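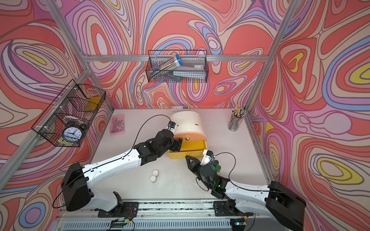
Cell 2, maintenance and setup notes, November

Morning, 9:00 start

Powered up from cold. Both arms homed without complaint. The left wrist joint has been making a faint tick near the end of its travel, so I ran it by hand with torque off before doing anything else. No grit, no catch. Two of the black screws on the upper link were loose by a quarter turn. Snugged them with the short driver. Tick is quieter, still there. Leaving it for now and will listen again after a full session.

Note for whoever does this next: hold the forearm when you kill torque. It drops faster than you expect and the tabletop already has enough scuffs.

Cables

The thin cable along the left upper link had crept toward the elbow again. Pushed the slack back up so the loop sits along the link and has room when the arm reaches across the table. Same check on the right arm, where the cable arcs over the wrist and comes back down. That one was fine.

Do not pull either loop tight. We did that in the summer to make it look neat and lost a wrist camera connector on the left side. The loops look messy and they work.

The small boards along the bottom of the front rail still have their leads out in the open, one under each arm. Wiped the dust off with a dry brush. I want a cover over the left one, with those thin colored wires. Moreira has a cheap snap-on box that should fit if we cut a slot in one side. Not ordered yet.

Front rail

Checked the mounting plates under both bases. Right side tight. Left side took a small turn on the outer bolt, same bolt as last time. Marked it with paint pen so we can see if it moves. If it does, swap the washer before blaming the plate.

Wall panels

Swapped the plain gray panels for the swirl print from Ferkent last week (coral, pink, blue, a bit of yellow). Panels drop in behind the aluminum posts, left and right first, back one last. The back panel was slightly too tall and bowed out in the middle. Trimmed it with a straight edge and it now sits flat. Keep the offcut, it is good for patching corners.

The left panel lifts a little when the big basket is loaded. Added fresh cable ties to the basket so the weight is not resting on the print.

Baskets and props

Left basket has the twin-bell clock and the white tape. Take the battery out of the clock if the cell is going to sit over a weekend. Back basket has the spare pencils and the gray and white box. Leave heavy things out of the back basket, it hangs from the rail and swings if an arm brushes it.

On the table: pencil cup in the back right corner, pink zip bag back left, the white cylinder with the peach front and yellow drawer in the middle, bottle caps to the left, green caps over by the right gripper. The cup should stay in its corner. The caps can go anywhere both arms can get to.

Drawer task

This is the one that needed the most fiddling. The left gripper goes to the front corner of the drawer and the right one comes in from the other side. With the old finger pads the left gripper skated off the yellow drawer. Changed both pads on the left to the softer Wakero ones and cleaned the drawer edge with alcohol.

Settings after the pad change:
Left gripper force limit down from 200 to 100 (controller units)
Right gripper force limit unchanged at 100
Approach speed for both arms set to slow until we trust the pads

At 200 the left gripper was shoving the whole cylinder toward the back wall. At 100 it stays put most of the time. I tried a strip of tape under the cylinder as well and took it off again, it left glue on the table and made resets slower.

Wrist cameras

Cleaned both lenses with the dry cloth. The left one had a thumbprint, probably mine. Checked that the right wrist mount is not rocking. Blue light on the sensor comes on at power up; if it does not, reseat the cable at the wrist end first, then at the base.

Still to do

Listen to the left wrist again at the end of the session
Cover for the left board
Spare pads, we are down to one set
Copy the new force limits to the sheet on the Skirkemau shelf, it still has the old ones
Check the paint mark on the left outer bolt before the next power up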